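Notebook – February, Sunday
Mareike Wiegand
2 min read

Back on table clearing today, and on the question Guerreiro keeps asking me over lunch: can a machine do this chore yet? My short answer is still "sort of, on a good day." The Bavstead arm will pick up a cup all afternoon if the cup is where it expects. Give it anything squashy and it gets nervous!

So we're going back to hand demos for the soft stuff. I like the handheld grippers for this (my wrists like them less) – you feel right away how little the two jaws tell you compared with fingers. The trick with soft things is to pinch low and lift straight, and I want plenty of that in the set before we retrain. Flowers are next, and I'm dreading the stems.

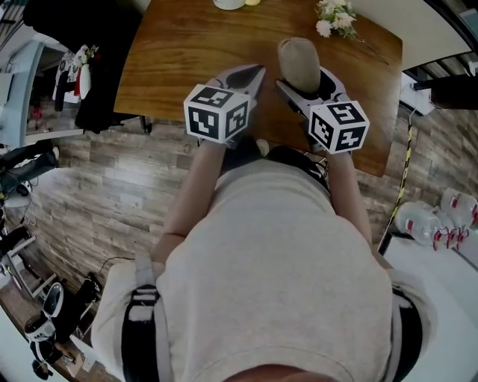 Soft objects, running notes

- Last policy got 4 out of 10 soft pickups on the arm. Hard objects were fine, as usual.
- Session 17 has a marker dropout near the end, trim it before it goes in.
- Total is 1648 demos now, but far too many are cups.
- Prodell wants to try a slower close on the jaws. Fine by me, as long as we change only that.
- Ask Brikex about softer finger pads – the current ones slide on foam.

Wiping comes after this, if the pickups get any better. Still wouldn't let it near my own kitchen.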